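Nadar two-arm picking add-on: product page and method notes

Nadar is a software add-on for two-arm benches with parallel-jaw grippers. It decides which arm should reach into a shared container next.

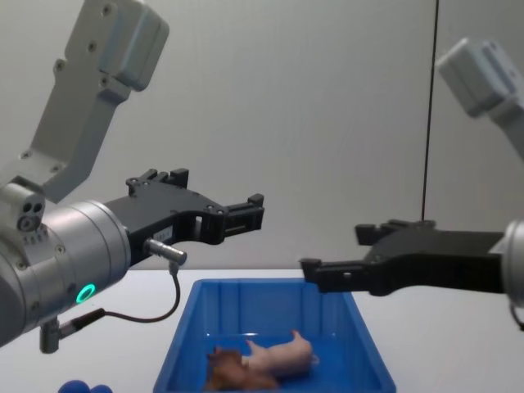 It was written for soft items that lie against each other, where a single-arm planner tends to pick up two things at once or push the second one into a corner. Nadar runs on the same computer as the arm controllers and does not need a separate graphics server. It is sold by Grundia as a license per bench, with the training recordings included.

What it does

Most two-arm systems split the work by side. The left arm takes what is on the left, the right arm takes what is on the right, and anything in the middle goes to whichever arm is free. That works for rigid parts in a fixture. It works poorly for plush toys, folded cloth and other things that change shape when touched, as the best place to grip one item is often underneath part of another.

Nadar scores each possible grip for both arms before either one moves. The score has two parts: how likely the grip is to hold, and how much the neighboring item is expected to shift. If the best grip would drag a neighbor along, the software asks whether the other arm can hold that neighbor down first. We call this a hold-and-lift. If neither arm has a good option, the system stops and asks the operator.

How it was trained

The grip scorer was trained on 3,000 recorded picks, all driven by a person using a pair of hand controllers. Shaimaa Helmy designed the recording plan and Sudheer Warrier did most of the driving. Each recording begins with both grippers waiting over the container and ends when the item has been set down or dropped. Failed picks were kept and labeled. An early version trained only on good picks was far too confident about thin parts such as ears, tails and straps.

Views come from a chest-height camera between the arms. We tried an overhead camera as well, but the wrists hid the container for much of each pick and the extra view did not improve the scores enough to justify the mount.

Test results

We tested Nadar against our earlier planner, Vomier, which uses the split-by-side rule. Both used the same arms, the same containers and the same set of soft toys, none of which were in the training recordings. Each planner made 90 attempts at lifting one named item out of a container with others touching it.

Nadar moved the wrong item less often, and most of the difference came from cases where two toys overlapped. When the toys were well apart there was no difference worth reporting. Nadar is slower. A hold-and-lift takes 6 seconds longer than a plain pick, and if your items are usually separated you will gain little from it.

Shobha Acharya scored the attempts from video without being told which planner was running. The score sheets are in the download package along with the test layout.

Known limits

Long fur is still a problem. The camera sees the outline of the fur and the scorer places the grip too far out, so the pads close on fibers and slip. Lowering the approach height in the settings file helps – start with 3 millimeters and check for contact with the container floor.

Shallow containers work better than deep ones. Steep walls limit the angles available to the fingers, and the arms spend more time waiting for each other. Nadar does not plan for items outside the container and treats them as obstacles.

The software has not been tested with suction tools or with grippers that have more than two fingers.

What you need

Two arms with a shared coordinate frame, one parallel-jaw gripper on each, and one fixed color camera. Calibration uses Hater, our command-line tool, which is included. Run it again whenever the camera or either arm base has been moved.

Ordering and support

Licenses are available for research and commercial benches. Research licenses include the training code. For quotes, ask for Murray Boychuk. Questions about the method or the recordings go to Imtiaz Thambiah. The next release is planned for September and will be free to current license holders.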